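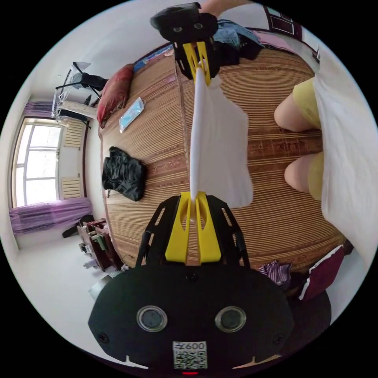

The Brosum dehumidifier in the back bedroom shuts down overnight with fault code 34 (humidity reading out of range), and the reading it logs just before shutdown does not agree with anything else in the room. The unit is on the floor near the closet and drains through a hose to the bathroom. Moisture load in the room is low. The bed has a woven bamboo mat over it, brown stripes with a darker reddish patterned band, and there is no heavy bedding on top of that to hold damp. One white cloth hung over a rod does not add enough water to the air to matter. I have ruled out laundry as a cause and would like it left out of the replies.

Home | Tickets | Parts | Manuals | Search | Log in

Ticket: 1038
Opened: 16 January 2020
Reported by: Guido Longo
Assigned to: Ihor Stasiv
Product: Brosum bedroom unit, Kelmont wall controller
Status: Closed, part replaced

Setup
House built in 1977, slab floor, interior walls plaster. Kelmont controller is on the hallway side of the bedroom wall and talks to the unit over the two-wire cable that came with it. Controller firmware is release 4. The unit has its own humidity sensor behind the intake grille. The controller has a second one. The controller is set to use the sensor in the unit.

Symptoms
Unit starts normally in the evening. Compressor and fan both run. At some point in the night the fan stops, the compressor stops, and the code is on the display in the morning. Cycling power clears it. It has never happened during the day. Tank is not in use and the float switch moves freely.

Tried before opening the ticket
Cleaned the intake filter.
Moved the unit away from the wall.
Swapped the wall outlet.
Reset the controller to factory settings and entered everything again.
No change from any of these.

Reply, Ihor Stasiv
Code 34 is set when the value from the active sensor goes below the floor or above the ceiling and stays there. It doesn't tell you which. Please export the controller log and attach it. Also switch the active sensor from "unit" to "wall" for one night and leave everything else alone.

Reply, Guido Longo
Log attached. With the sensor set to "wall" the unit ran through the night with no fault. With it set back to "unit" the fault returned. In the log the unit sensor drops to zero in a single step. It doesn't drift down first. The wall sensor stays flat over the same period.

Reply, Ihor Stasiv
A single step to zero is an open circuit. A sensor that is going bad usually wanders before it fails. I would look at the connector before ordering anything. Unplug the unit. Remove the intake grille (two screws at the bottom, clips at the top). The sensor board is held in a plastic bracket and has a small white connector. Check for:
- a pin pushed back in the housing
- the cable pulled tight around the bracket
- green or white deposits on the pins

Night-only faults on this model are often thermal. The room cools, the bracket shrinks slightly, and a marginal contact opens.

Reply, Guido Longo
Grille is off. No deposits. Cable is routed on the wrong side of the bracket and is under tension. One pin sits lower than the others. I pushed it in and it came back out. Rerouted the cable and ran it overnight: same fault, later in the night than before.

Reply, Ihor Stasiv
The lock tab on that pin is gone. Don't glue it. The harness is a separate part and the sensor board can stay. Vakulenko carries the harness. Trivumum lists one that looks the same but the wire order is reversed at the board end, and it will give you a constant high reading.

Reply, Guido Longo
Harness from Vakulenko received and fitted, cable on the inside of the bracket. Active sensor set to "unit". No faults since, and the unit and wall readings now track each other. I left the logging interval at its shortest setting. Is there any harm in that?

Reply, Ihor Stasiv
No harm. The log overwrites the oldest entries, so export it more often if you want to keep them. Firmware update is planned for April and will record open circuit as its own code. Closing.

Resolution
Sensor harness replaced. Cause: broken lock tab on connector pin, cable routed under tension. Sensor board not replaced.

Related tickets
Kelmont controller loses time after power cut
Brosum drain hose backs up at low fan speed
Wall sensor reads high next to bathroom door
Trivumum harness, constant high reading
Filter light will not reset

Contact support | Terms | Back to top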